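February, notebook 3, adhesives bench

Second go at the cold-cure hide glue. Last week's batch set up like pudding and held about as well, so I swapped the urea for salt and started over. 50 g glue pearls, soaked overnight in the Mandura tub, then up to temperature in the double boiler by 9:40. Svenja says the smell reaches the stairwell. Noted.

Cut twelve lap joints in beech, six per batch, all from the same Engelhardt board. Wolfram wanted ash as well. Wolfram can cut ash.

Clamped old batch first, new batch after lunch. Left the first set in the cold corner by the north door. The second set went next to it, with the good clamps, so the comparison is already a little unfair and I'm writing that down before Helmut does.

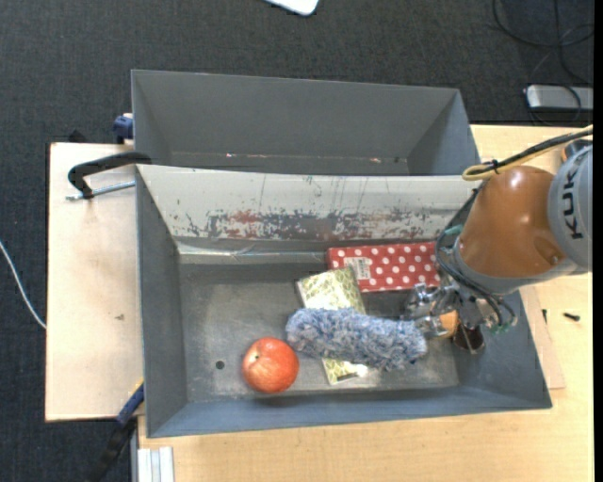

Pull results so far, old recipe: 428 N, 500 N, and one that came apart in my hand while I was carrying it to the tester. I've put that last one down as zero. Hauke thinks it should be thrown out as a handling error, but Hauke also made that batch.

New recipe: first joint went to 600 N and took some wood with it. Very pleased for four minutes, until the next one slid apart with a face as shiny as a spoon. Starved joint, probably – I was mean with the brush.

To do: redo the other four with more glue. Ask Živko if he still has the small scale, ours drifts. Label the jars. There are two marked "new".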